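Search this site Search Go
Talks and handouts

Growing fruit in a cold yard – speaker notes, Tuesday, 7 pm, Plellden library, back room

Start on time. Thank Meriem Abdel Hamid for the room. Phones off. Handout is on the chairs, extra copies by the door.

Opening. Who here has killed a fig? Hands up. Me too, twice. Wait for laugh, move on.

Main point, say it early – most trees that die in pots die of wet feet in winter. Cold gets the blame. Say it again at the end.

Where we are. Grokport side of the hill gets frost first, Bensaid gets wind. Same town on the map, very diffrent yards. Walk your own yard at breakfast in December and look where the white stays longest. Don't plant there.

Walls. South wall, brick if you have it. Sherif Mansour's fig story (keep it SHORT, ran over last time). Planted two feet off the wall, moved it in tight, fruit the next year. Could be luck. Say so.

Pots vs ground
– pots: you can drag them in. You will also hurt your back. Dolly.
– ground: less watering, no second chances
– half barrels dry out faster than people think
– holes in the bottom!! check them, roots plug them up

Soil mix. Regular potting mix plus grit. Don't get into the compost argument with Wael, he will start it. "Happy to talk after."

Pruning. Late winter, dry day. Dead wood first, then anything crossing, then stop and go have coffee. Pomegranates want to be a bush. Let them, or pick three or four trunks and pull the suckers all summer. Fruit comes on short new growth so dont shear the outside like a hedge. Draw this on the board.

Watering. Deep and not often. Uneven water = split fruit, especially a dry spell then a big rain. Cheuk-hei Kong asked about this by email, answer him here if he's in the room.

Money slide. Club spent 2,058 on the shared bed at Famano last year, mostly lumber and fencing. 12 trees in, all but one leafed out again. Amr Hamdy has the receipts if anyone asks. Please someone ask him, not me.

When to pick. Figs droop. Quince smells. Pomegranates are the hard one – color fools people, some kinds stay pale. Look for sides going a bit flat and skin losing the shine. They don't ripen more once they're off the tree. Leave a short stub of stem, cut, never pull.

Storing. Fridge drawer, weeks no problem. Not next to the onions.

Questions, 15 min max. Likely ones: bird netting, can I grow from seed (yes, but you won't know what you get), deer (sorry).

Close. Wet feet. Sign-up sheet for the pruning day, pen is in my jacket. Last slide stays up while folks get coffee.

42 shares 3 comments 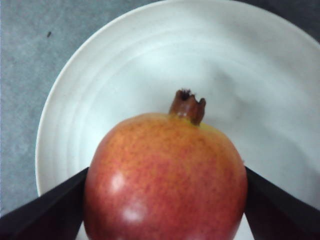
Pomegranate, red and orange skin, yellowish green up by the crown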